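Speaker notes: Perow, a short introduction for visitors
By Heikki Kinnunen
December
2 min read

Start with where we are. Perow sits on the north bank of the Suter, 20 miles up from the coast. Population at the last count was 1,914. Ask who came by road and who came by bus.

The old town is the part between the bridge and the church. Streets are narrow and it is easier to park by the mill and walk. Market day is Tuesday, in Vainio Square, finished by early afternoon. Mention the bakery on the corner, as people always ask where to eat.

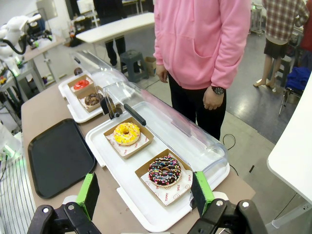
Next, the river path. It runs from the bridge down to Tusesine, some 43 minutes on foot at a steady pace. The first half is paved. After the weir it is gravel and gets muddy in winter. Buses come back from Tusesine every hour until six.

Church: open mornings only. The tower is closed for repairs to the stairs. The museum next door has the flood records and a good map of the old ferry crossings. Pass the leaflets around now.

Leave time for questions. Somebody will ask about the railroad. The line closed, the station is now the library, and the platform is still there behind it.

Comments (2)

Marla: Is the mill parking lot free on weekends?

D. Orr: Went last month. The gravel part was fine in sneakers, but the bus was late.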